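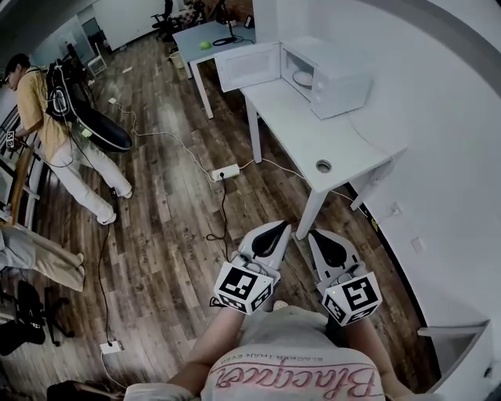
Equipment planning for robot data collection

Equipment planning for robot data collection is the work of deciding what to buy, rent or build before a group begins recording human demonstrations for training robots. It covers the recording devices, the furniture and household objects used in the tasks, power and data storage, and the labor needed to keep everything working. The subject is usually treated as part of laboratory budgeting, although small companies and university groups often handle it without a separate budget line.

Background

Early demonstration projects recorded data on the robot itself. An operator moved the arm by hand or steered it from a second arm, and the cost of a recording station was close to the cost of the robot. Hand-held grippers changed this. A person holds a pair of fingers similar to those fitted on the robot and carries out the task directly, while a camera records the view. The robot is needed only later, for testing. Planning moved away from one large purchase and toward many small ones, which are harder to track and easier to underestimate.

Main cost groups

Grippers. A hand-held gripper normally has two fingers, a handle and some means of measuring the opening between the fingers. Fingers and handles are commonly printed in plastic. In many designs a cube or plate with printed black and white markers is fixed near each finger so that software can work out its position from the camera view. Finger pads wear faster than any other part and are bought in quantity. Marker surfaces have to stay flat and clean, and a scratched or peeling marker can spoil a recording while the gripper still feels fine in the hand.

Cameras and wearable units. Head cameras, wrist cameras and backpack computers are the most expensive items per worker. Wearable units add weight, and buyers usually try them on several people before ordering. Straps and cables are often left out of the first quote.

Furniture and props. Tables, chairs, drawer units and small appliances are needed to give the worker something to do. Microwave ovens are a common choice, having a hinged door, a turntable and a cavity that tests reach. Used furniture is generally acceptable. Variety matters more than quality, so planners tend to buy several cheap models over one good one.

Power and cabling. Chargers, lamps, computers and appliances compete for outlets. Power strips laid across an open floor are common in the first weeks of a project and are often replaced later by floor covers, wall channels or ceiling drops. The replacement should be priced at the start. Appliances that heat need their own circuit, and a room with only two or three outlets may need an electrician before it can hold more than one station.

Storage and transfer. Video takes up far more space than the position data recorded with it. Plans should include working drives, a backup copy and the hours spent moving files at the end of each shift.

Estimating quantities

The usual starting point is the number of accepted recordings required. This is divided by the number one worker can finish in a shift, after allowing for rejected recordings, resets and charging.

In a planning note for the Stistovus project, Debashish Sikder worked from a target of 3,000 accepted recordings of kitchen and tidying tasks. The first trial produced 1,358 recordings, of which 461 were rejected, mostly for lost marker tracking or a hand covering the camera. The remaining 897 were kept. Sikder used the rejection rate from the trial to set the length of the second stage and ordered spare marker cubes for every gripper. The note also recommended holding some 20 percent of the equipment budget until the trial was over – a practice other groups at the same site later took up.

Spares are normally set by part. Pads, markers and cables are stocked by the bag. Cameras and computers are stocked at one spare for every few stations, depending on how long the supplier takes to ship.

Buying, renting and building

Buying suits projects longer than about a year. Renting is used for wearable computers and for short trials, but rental terms may exclude damage from drops, which are frequent. Building in-house lowers the price of each gripper and raises the cost in staff time. The workshop at Skisness printed its own fingers and bought the handles from Utex, then moved to complete units from Sampaio when three print batches came out with slightly different finger lengths. Mixed batches are a known problem, as software calibrated for one gripper may read another wrongly.

Room planning

A station needs clear floor on at least two sides of the table. Where several people work in one room, planners allow space for those who are waiting, changing equipment or checking a recording. Chairs, bins and loose boards take up more of this space than drawings suggest. Some groups leave ordinary clutter in place on purpose to make recordings more varied, and mark only the walking paths as areas to keep clear.

Running costs

Wages are usually the largest running cost, followed by storage and replacement parts. Calibration time is a frequent omission. A gripper checked at 8 a.m. may need checking again after lunch if it has been dropped, and each check takes a station out of use. Cleaning, battery replacement and disposal of worn parts are entered as small fixed sums.

See also: Teleoperation; Motion capture; Laboratory budgeting

Categories: Robotics | Automation equipment | Procurement and budgeting | Articles needing more references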